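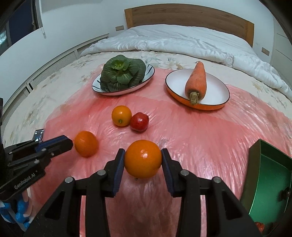

Photo: mossybucket

Fruit and veg going off before I can eat it – where do I keep it all?

mossybucket
Posted in October, 3 replies hidden by the poster

Hello all, long-time reader and hardly ever a poster. I moved into a first-floor flat in Prenden at the end of the summer and I've signed up for a veg box from Skonville, the farm shop on the ring road. It's £15 a go and it's lovely stuff, but I live on my own and I'm throwing away far too much of it. Last time it was two soft oranges (one had a green furry patch underneath, yuck), a bag of salad that had turned to soup, and half a cucumber.

The fridge is a little Vasteck under-counter thing that came with the flat. It has one drawer at the bottom, and that drawer is full the minute I put a cabbage in it. Everything else goes in a big bowl on the worktop next to the kettle. The kitchen gets the sun all afternoon and there's no larder, no cellar and no garage. The bedroom is the coldest room, and I've got a shelf in the hall which I could clear if I had to.

So what has to be in the fridge, and what can live outside it? My mum kept tomatoes on the windowsill and my friend keeps hers in the fridge door, and they both swear by it. And does washing it all when it arrives help or make it worse? I've been washing everything as soon as I get in because it feels like the right thing to do. I could ask for a smaller box, but then I don't get any fruit, and the fruit is the bit I like!
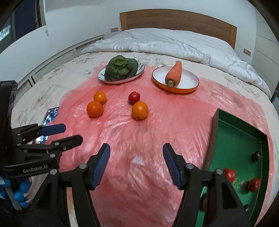 pipandpeel

Stop washing it, that's the first thing! I did the same for years. Anything that goes away damp will go mouldy much sooner, berries worst of all. Brush the mud off, leave it be, and wash each thing when you're about to eat it.

Second thing is the bowl by the kettle. Steam and afternoon sun, no wonder your oranges are furry. Clear that hall shelf today and put your potatoes, onions and squash on it, with the potatoes in a paper bag or something that keeps the light off, and the onions well away from them. They set each other off sprouting if they're neighbours.

The fridge drawer is for leaves, and that's pretty much it in a fridge your size. Cabbage doesn't need the drawer, it'll sit on an ordinary shelf for ages with a bit of something wrapped round the cut side. Salad, spinach, bok choy and herbs all want to be in a bag or tub with a sheet of kitchen roll, and you change the kitchen roll when it gets soggy. I get a good week out of bok choy like that, and the outer leaves go in a stir-fry if they start to flop.

Oranges and mandarins are happy out on the side for a week in a cool room. Any longer and I'd put them in the fridge, loose. Strawberries go in the fridge the day you get them, and have a quick look through the punnet first, as one bad one will take the rest with it.

I cook from the bottom up, by the way. Whatever looks saddest is tea. I once had 900 grams of tired carrots and made a soup that lasted me until I was sick of the sight of it, so maybe freeze half if you go down that road.
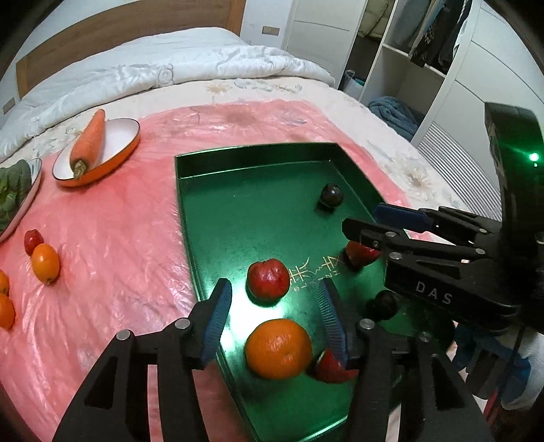
Tomatoes and stone fruit

oldspadeandfork

Your mum's right and so is your friend, it depends how ripe they are. Hard tomatoes stay out until they've coloured up and smell of something. Once they're properly ripe and you aren't going to eat them for a few days, fridge, then get them out an hour before you want them. They're tasteless straight from the cold.

Plums the same. Press near the stalk with your thumb, gently, and if there's a bit of give it's ready. Hard ones ripen quicker in a paper bag with a banana.

Bananas on their own otherwise, mine hang on a hook. 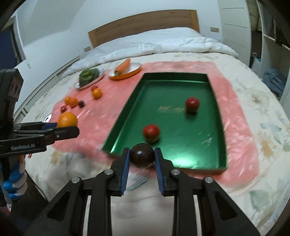 Food shopping and storage

lai_street_kitchen

I'd ask the farm shop if they'll swap things. Ours does, there's a tick list on their website and I always cross off swede. Failing that get a box every other week and buy salad when you want it. Also check the fridge temperature, mine was set far too warm when I moved in.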